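Chapter 4
Lever Locks on Paired Doors

Paired doors place demands on a lockset that a single door does not. Each leaf moves on its own hinges, and the gap between the leaves varies with load, season, and wear. A latch that engages well in February may bind in a hotter month. This chapter covers the parts of a lever lockset, the meeting line between leaves, and the adjustment of both. Closers and panic hardware are treated in Chapter 12.

4.1 Parts of the Lockset

The escutcheon is the long plate fixed to the face of the leaf. It covers the lock case preparation and supports the lever. On the plates used in this chapter the key cylinder is set above the lever, and the two share a vertical line. The lever turns a spindle, which passes through the lock case and withdraws the latch. A downward force near the free end of the arm gives the greatest torque. Force applied close to the spindle must be higher for the same result, and it loads the bearing unevenly.

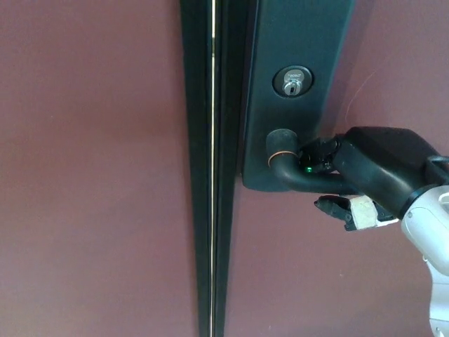

4.2 The Meeting Line

The edges at which two leaves meet are called meeting stiles. A strip that covers or fills the joint is an astragal. It limits drafts and light and hides small errors in alignment. A dark strip against painted leaves makes the gap easy to inspect: the line should hold an even width from top to bottom. A gap that widens toward the top usually indicates a sagging hinge. Sight the line squarely, as an oblique view makes parallel edges appear to converge.

The escutcheon must stand clear of the strip along its full height. Check the clearance before the cylinder is fitted.
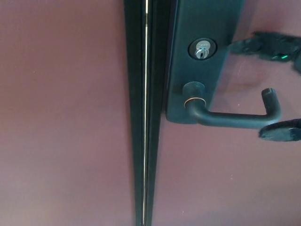

4.3 Terms Used in This Chapter

Active leaf: the leaf that is opened first and normally carries the lever.
Inactive leaf: the leaf held by bolts at the head and sill.
Backset: the distance from the edge of the leaf to the center of the cylinder.
Follower: the part of the lock case turned by the spindle.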